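Start Projekt Partner Berichte Kontakt Suche

Zwischenbericht an den Förderer, Projekt Kondel
Stand: 2023-12-24
Verfasser: Sheldon Perron, Teilprojekt Textilien

Im Antrag haben wir gefragt, ob eine Maschine heute schon einfache Arbeiten im Haushalt übernehmen kann. Für das Teilprojekt Textilien ist die Antwort noch: teilweise. Seit Mai haben wir 700 Durchgänge mit weichen Stoffen auf dem Bett aufgenommen, davon sind 335 für das Training freigegeben.

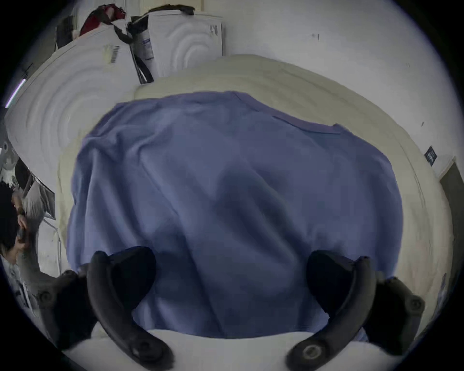
Am schwersten bleibt der Anfang. Ein zerknülltes Stück Stoff hat jedes Mal eine andere Form, und das Modell Rainer muss zuerst entscheiden, wo es greifen soll. Auf harten Gegenständen war diese Frage schnell gelöst. Bei Stoff greift Rainer noch oft zwei Lagen auf einmal – dann muss man von vorne beginnen.

Die Aufnahmen mit zwei Greifern haben wir von unserem Partner Stulum übernommen und die Anleitung dazu neu geschrieben.
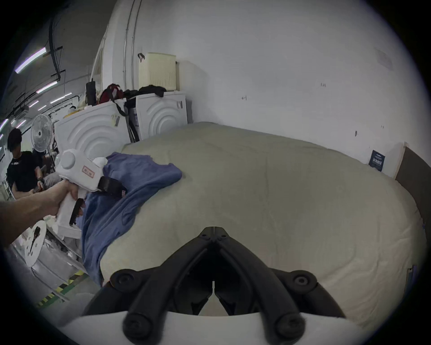 Abb. 1: Arbeit mit handgeführten Greifern an der Matratze, blauer Stoff am linken Rand.

Das Greifen einer Falte gelingt Rainer jetzt in 70 von 100 Versuchen, im Mai waren es 60. Das Ausbreiten danach ist noch nicht zuverlässig, und das Zusammenlegen haben wir noch nicht getestet.

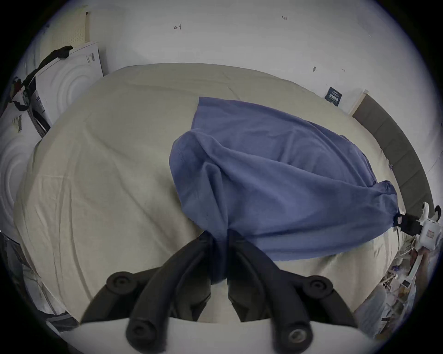
Abb. 2: Die Fingerspitzen halten eine Falte des blauen Stoffes.

Offen ist die Auswertung der Software Udon. Sie erkennt Nähte gut, aber Schatten zwischen den Falten hält sie manchmal für eine Kante. Wir bitten deshalb, den Meilenstein »Zusammenlegen« um ein Quartal zu verschieben. Das Budget bleibt gleich.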